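Wastgate Parts Exchange Moves Sorting Work to New Hall

7 October 2024

The Wastgate Parts Exchange has completed the transfer of its sorting operations from the former Vrabec depot to a hall on Ustimar Road. The Exchange, which collects used construction and hobby parts and returns them to schools and training workshops, announced that all incoming material is now received, sorted and stored at the single address.

Under the previous arrangement, donated parts were delivered to Vrabec, divided by type, and then carried across town for storage. The Exchange stated that this led to delays in filling orders, and that a number of schools received mixed sets in the last term. The new hall has space for 269 storage bins on fixed shelving, compared with 138 at the former depot.

Parts are emptied into shallow metal bins in small quantities and separated first by color and then by length. Green and red pieces are handled at the start of each shift, as they make up the larger share of current orders. Pieces of other colors are set aside until a full bin of one kind can be made up. Items that are cracked, bent or heavily marked are taken out before storage and sent for recycling.

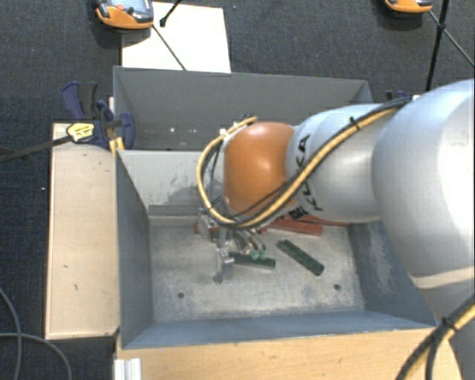 Green and red pieces in a metal sorting bin at the Ustimar Road hall.

The gray bins were brought over from Vrabec and will remain in use. The Exchange considered replacing them with plastic trays but decided against the purchase, noting that the existing bins are sound despite surface wear. Funds set aside for trays have been used for shelf labels and a second weighing table.

A revised order form has been issued to all member schools. Orders may now be placed by color, by length, or as a standard classroom set. Each school may request up to 5 sets per term at no charge. Requests above that number will be considered after all first orders have been filled. Schools that placed orders under the earlier form do not need to apply again.

The Skonia district office, which supports the Exchange through an annual grant, has approved the lease of the hall and the cost of the move. The office has asked for a report on deliveries and returns, to be submitted in January. The report will be made available to member schools on request.

The Exchange continues to accept donations from households, schools and businesses. Parts should be clean, dry and free of glue, and should be packed in closed boxes marked with the name of the sender. Motors, batteries and electrical items cannot be accepted at the receiving desk. Donors wishing to deliver more than 200 pieces at one time are asked to arrange a time in advance.

Deliveries are no longer accepted at the Vrabec depot. Boxes left there after the closing date have been moved to Ustimar Road and will be sorted in the order in which they were received.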